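Reviving a Second-Hand Laptop for Games
Project report, Wullbridge College, Computing Year 2

What I set out to do

My question was simple: can an old office laptop be turned into something you would happily play games on, for less than the price of a new console? I had a budget of £300 for everything, and I wanted to spend as little of it as I could. I started in January and handed over the finished machine on 1st July.

The laptop is a Samirer business model that came from Henare, the refurbishing shop behind the station. It had one stick of memory, an old spinning hard drive and a fan that sounded like a hairdryer. I loved it straight away.
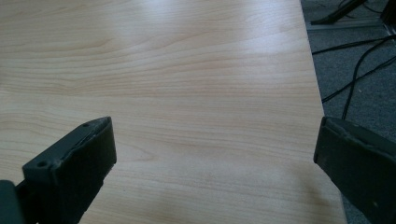 Choosing the parts

Memory came first. Running a single stick holds back built-in graphics badly, as the graphics chip has to share that memory with everything else. Fitting 2 matched sticks lets the two work side by side, and I was amazed how much difference this made before I had touched anything else. I then swapped the hard drive for a 460 GB solid state drive, a slightly odd size that was going cheap.

The last job was the cooling. I cleaned out the fan, scraped off the old thermal paste and put on fresh. This took me a whole afternoon – the screws under the keyboard are tiny and two of them were already chewed up.

Testing

I used Unitz, the free benchmark our department has on its machines, and then played five games for an evening each. Unitz gives a score for graphics and a score for heat, and I ran it after every change so that I could tell which part had done what. I should have kept the room temperature the same each time and didn't, so the heat scores are a bit rough.

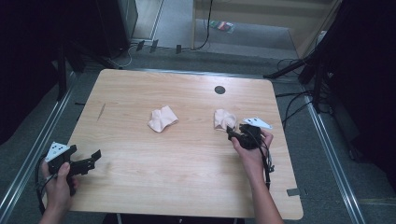
The older racing game was the big surprise. It went from a slideshow to properly smooth at medium settings, and loading a track went from a tea break to a few seconds. Two of the others ran well once I turned shadows off. The newest one still struggled, even at the lowest settings, and no amount of fiddling helped.

What I would do next

I'd like to try an external graphics card, though that would eat the rest of the budget and probably more. A better battery is also on the list – this one gives up very quickly during games.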